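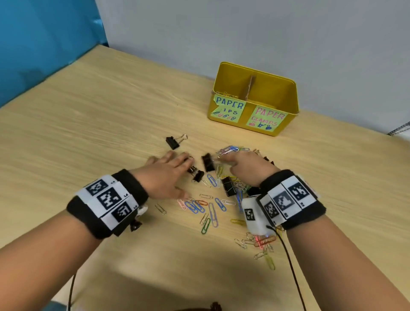

Ouellet to stop taking black plastic trays in curbside bins

Households in Ouellet will no longer be able to put black plastic food trays in their curbside recycling bins starting in September, the town's public works department said.

The change covers the black trays used for microwave meals, takeout orders, and some supermarket meat and bakery items. Clear, white, and colored trays marked with a 1 or a 5 will still be collected. Bottles, jugs, and tubs are not affected.

The department said the sorting plant that handles the town's recycling, run by Pladen, asked all of the towns it serves to keep black trays out of their loads. The company's optical sorters identify plastics by shining near-infrared light on them and reading what bounces back. Most black plastic is colored with carbon black, a pigment that absorbs the light. The sorter gets no reading, and the tray passes down the belt with the material headed for the landfill.

Pladen had been pulling some of the trays out by hand. It stopped doing so in the spring, when the buyer that had been taking the mixed black bales ended its contract. The company told the town it had looked for another buyer and had not found one at a price that covered the trucking.

Ouellet sent 156 tons of rigid plastic to the plant last year, not counting bottles. In a check of loads carried out over the winter, black trays and lids made up 4 percent of that material by weight. The department said the share by volume was higher, as the trays are light and tend to nest together with food film still attached.

Residents who put black trays in the bin after the change will not be fined. Crews will leave an orange tag on the bin the first time, and the bin will still be emptied. Bins that are tagged repeatedly may be left at the curb until the trays are taken out. The same tags are already used for plastic bags and garden hoses, both of which wrap around the sorting equipment and have to be cut off by hand.

Under the new rules, black plastic trays go in the trash. The department is asking people not to drop them at the transfer station on Brerach Road either. The rigid plastics container there is emptied at the same plant.

Plant pots are handled separately. Black nursery pots were never accepted at the curb in Ouellet, and that stays the same. The garden center next to the transfer station takes clean pots for reuse from April through October, in any color, as long as they are not cracked. Soil should be knocked out first.

Some food companies have moved to dark trays made with a pigment that optical sorters can read. These look almost the same as ordinary black trays, and Pladen said its staff cannot tell them apart by eye. Its sorters at the Pesen plant can detect the newer type, but the company said there are too few of them in the stream to make a separate bale. For now the town is treating all black trays alike, whatever is printed on the bottom.

The number inside the triangle on a plastic item shows the type of resin it was made from. It does not mean that the item will be accepted by a local program. Many black trays carry a 1, for PET, or a 5, for polypropylene. Both resins are widely recycled in other colors, and the department said this has been the most common point of confusion in calls to its office.

Three neighboring towns that use the Pesen plant received the same notice. Two of them had already dropped black trays from their lists. The third has asked for more time to use up printed guides it ordered in the winter and will make the change in January.

In Ouellet, a new guide will be mailed with the August water bill. It replaces the green card that was sent out with the current bins and is printed on both sides, with accepted items on the front. Apartment buildings with shared dumpsters will get a large version to post in the collection area. Building managers who need more than one copy can pick them up at the public works counter, which is open until 4:30 p.m.

The town will also change the decals on the 103 public recycling cans in the downtown area, the parks, and the school grounds. The current decals show a black takeout tray among the accepted items. Work on the decals will begin in July and is expected to take most of the summer. The cost will come out of the existing sanitation budget.

Restaurants are not required to change their containers. The department said it had received questions from several takeout businesses about which packaging could go in the curbside bin. It has put together a one-page list, available at the counter and on the town's website. Clear PET clamshells and white or clear polypropylene tubs with lids are accepted if they are empty and rinsed. Foam containers are not, and neither are items labeled compostable, which look like ordinary plastic to the people on the sorting line but spoil a bale if enough of them get through.

Paper cartons with a thin plastic lining, such as those used for soup and noodles, are still under review. Pladen is running a trial on them and has said it will report to the towns by the end of the year. Until then they should go in the trash.

Collection days and routes will stay the same, and there is no change to the monthly fee. Other items on the list of accepted plastics are drink bottles, milk and juice jugs, detergent and shampoo bottles, yogurt and margarine tubs, and clear produce boxes. Caps should be left on. Labels do not need to be removed. Containers should be empty, but they do not have to be spotless, and a quick rinse in used dishwater is enough.

Small plastic items, including loose caps, straws, and cutlery, should be left out of the bin. Anything narrower than two inches falls through the first screen at the plant and ends up mixed with the broken glass.

The department said it would look at the rule again if Pladen finds a buyer for black material or adds equipment that can sort it. The company has asked for quotes on a camera-based system that identifies items by shape as well as by resin. It has not made a decision on buying one, and it did not give the towns a date.

Questions about the new guide can be left on the recycling line at town hall, extension 104. Messages are returned by the next business day. Residents who do not get a water bill, including renters whose landlord pays for water, can ask for the guide to be mailed to them at no charge.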